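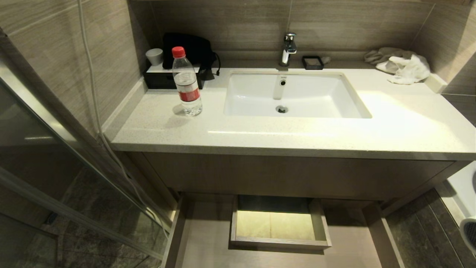
Guest Property Manuals > Water and Plumbing

4. Fitting the Susura under-sink filter

This section covers fitting the Susura inline filter to the cold supply below a basin. Allow one hour. For kitchen sinks, see section 5.

4.1 Before you start

1. Check that the box contains the filter head, one cartridge, 2 push-fit connectors and the mounting bracket with its screws.
2. Find the isolating valve on the cold pipe. If there is none, turn off the supply at the main stopcock.
3. Open the cold tap and let it run until the flow stops.
4. Put a bowl and an old towel under the pipe joint.

CAUTION: Do not fit the filter to the hot supply. Hot water damages the cartridge seal and voids the Sârbu warranty.

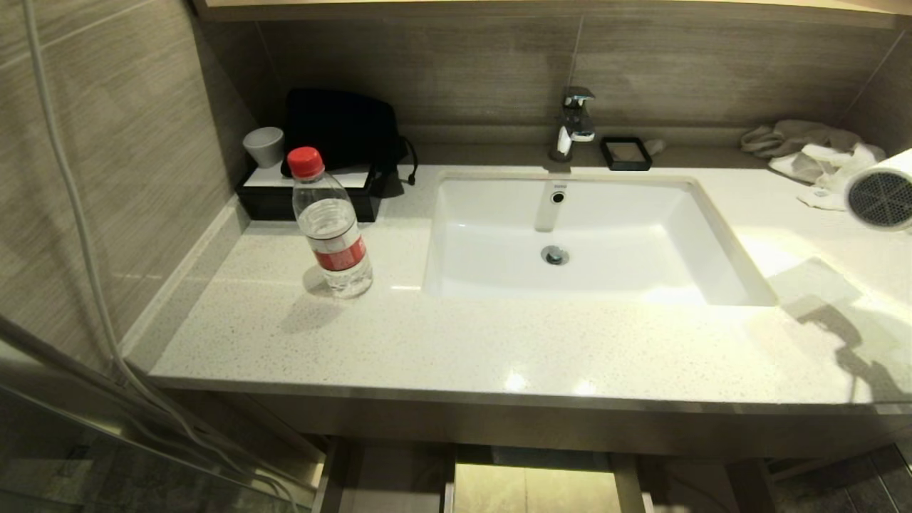 4.2 Fixing the bracket

5. Hold the bracket against the side wall of the cabinet and mark the screw holes. Leave enough room below it to remove the cartridge.
6. Drill pilot holes no deeper than the panel allows. Drive the screws by hand.
7. Clip the filter head into the bracket with the arrow pointing towards the tap.

NOTE: Where the cabinet has drawers, take out the upper drawer first and check that the filter clears it when closed. The short bracket (Dullik pattern) is supplied on request.

4.3 Connecting the pipework

8. Cut the cold pipe square and remove any burrs.
9. Push each connector on until it meets the stop, then pull back on it to test the grip.
10. Insert the cartridge and turn it clockwise until it locks.

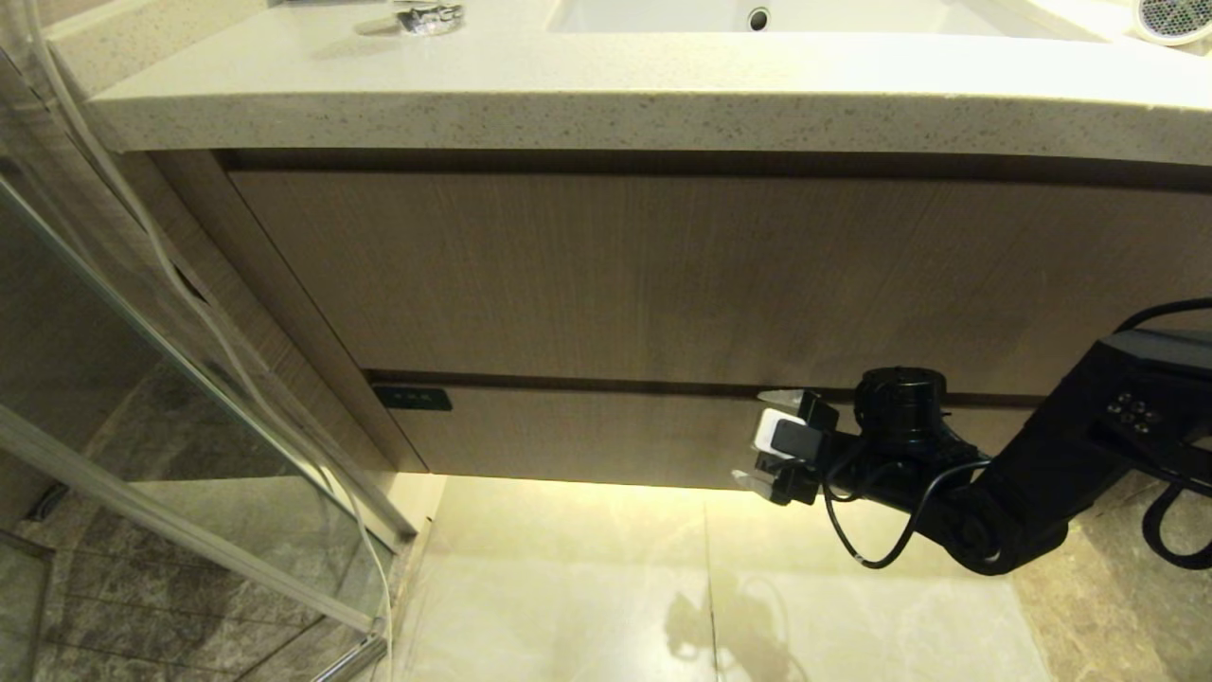
11. Open the isolating valve slowly. Check both joints with dry tissue.
12. Run the cold tap for 5 minutes. Cloudy water is normal during this period.

CAUTION: If a joint weeps, close the valve before touching the connector.

4.4 Replacement

Change the cartridge every 3 months, or sooner if the flow drops. Write the date on the label.

Section revised Aug 5, 2020 by Tamsin Nepia, Grirkolcombe office. Step 9 checked by Luminița Nedelcu.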